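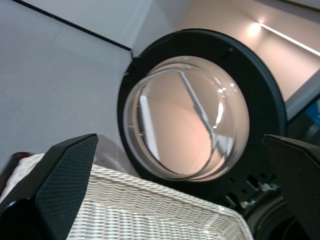
Shared laundry room reopens at Korwood House

April
By the Werkura Residents' News desk

The laundry room at Korwood House has reopened to residents following the replacement of its front-loading washing machines. The work was carried out by Ngcobo, the building's maintenance contractor, and included new pipework and repairs to the floor drain.

The room serves 100 flats across the Korwood and Gakar blocks. Residents may use it from early morning until 9 pm, and the last wash should be started by 7.30 pm. Bookings are made on the sheet beside the entrance, as before.

Residents are asked to bring their own basket and to take it away with them when the wash is finished. Machine doors should be left open after use — this allows the drum and the rubber seal to dry.

The charge per wash is unchanged. Unclaimed laundry will be kept at the Werkura housing office for 16 days. Faults should be reported to the same office.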